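Last updated: 10 Mar 2021

In defence of the shared dryer

I own a perfectly good clothes airer. It takes up half my living room from September onwards and gives everything I wear the faint smell of soup. So I have become a laundrette person, and I think more of us should.

The case against is always the other people's fluff. Fine. Check the lint filter, as you should at home and don't. What you get in return is a drum with room for a week of black clothes and the one yellow-green thing you bought in a good mood.
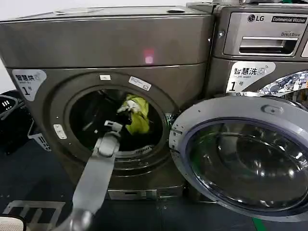
Dryer number 1, with a commercial washer next door.

I even like the numbers on the machines. At home I have never once felt I'd got the good dryer. In a laundrette I have views on it, and I will wait 5 minutes for the one I want while two others stand idle.

Contact | © Clasach | Back to top

Recent
Against the ironing board
Prerano and the case of the odd sock
Who folds a fitted sheet?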